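Ticket: replacement fingertip pads and spares budget, hand-held grippers
Queue: Equipment requests
Raised by: Toivo Kettunen
Status: Open, waiting on quote
Site: Motumel kitchen

1. Request

We need a spares figure for the hand-held grippers before the November order closes. The current line allows for complete units only. It has nothing for pads, pivot pins or fingertips, and the chopstick task is the one most likely to use them up. Please advise whether pads can be bought separately or only as part of a fingertip set.

2. Reported fault

Thin, smooth items turn in the jaws when gripped near the thick end. Plain wooden chopsticks are less affected than the black ones. The operator reports it on both hands, so a single faulty unit is unlikely. Worst on black sticks picked up behind the metal band.

3. Task set-up

Mixed chopsticks on a cloth-covered table, thin ends towards the white containers. One black stick is separated from the bundle and held at the handle end by the gripper on the right. The other gripper is open. Both have the blue pads. 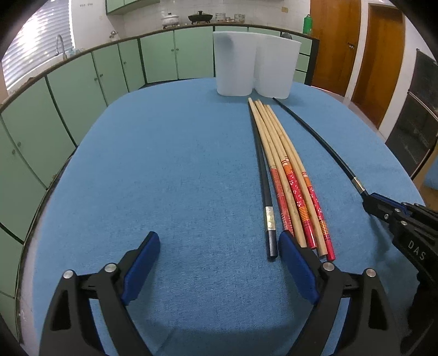
4. Checks done

Pads wiped with a dry cloth, no change. Jaw alignment checked against a steel rule, within limits on both units. Pivot pins checked for play – none found. Pads swapped left to right: the fault stayed with the item, so pad wear is not the main cause.

5. Options for the budget

Option A: keep the present pads and order 40 spares from Bema. Lowest cost. Does not fix the turning.

Option B: softer pads from Fararico, 4 sets for trial. Delivery is quoted at 11 working days. The pads are glued, so each change takes a unit out of use overnight.

Option C: one further complete gripper from Venter, held as a spare. Highest cost, and it leaves the pad question where it is.

My preference is B for the trial, with A cut down to whatever is left on the line. C should go in next year's plan if the trial fails.

6. Test position for the trial

Use a single black chopstick, thick end between the jaws, thin end pointing at the container. Keep the rest of the bundle off to the left. Run the same grip with each pad type, and log any rotation before changing the pads. 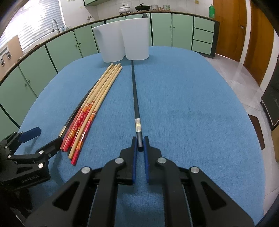
Motumel, 2023-06-23

Fararico have confirmed the trial sets but not the unit price for a full order. Bema's price is held for 3 weeks. Purchasing have asked for a single cost code – please use consumables for the pads and equipment for anything with a serial number. Ticket stays open until the Fararico price is in.

T. Kettunen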